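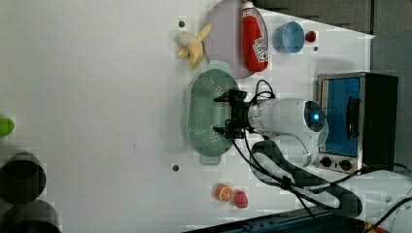

The wrist cable was the last mechanical problem on the arm. With the stock clip it pulled tight whenever joint six went past half a turn, and the encoder dropped out. I moved the clip up one bracket and left a loop of slack. It has since run 24 pick cycles without a dropout, so the clip stays where it is.

Next was the grip itself. The Terside driver reports finger current as a raw value between zero and 1,976, with no documented unit. I logged it while closing on the ketchup bottle, then on the colander rim. The bottle gives a slow ramp. The rim gives a step – thin plastic, nothing to compress – and the controller overshoots before it can react. Lowering the closing speed to 19 percent fixed that at the cost of a slower cycle.

Plates are still the worst case. The fingers need to get under the lip, and a height error of a few millimeters either misses it or pushes down on the table. I tried a guarded descent: move down slowly, stop on a force change, back off, close. The threshold is hand-tuned and I don't trust it yet.

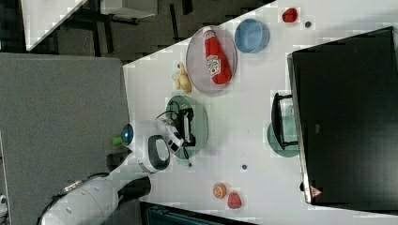 Obsa Degefa wrote in to say the guarded descent will drift as the joints warm up, and that zeroing the force reading just before each approach would do more than tuning the threshold. I had been zeroing once at startup. The change is four lines in the approach routine, and I'll log it against the old version over a full evening before touching the threshold again.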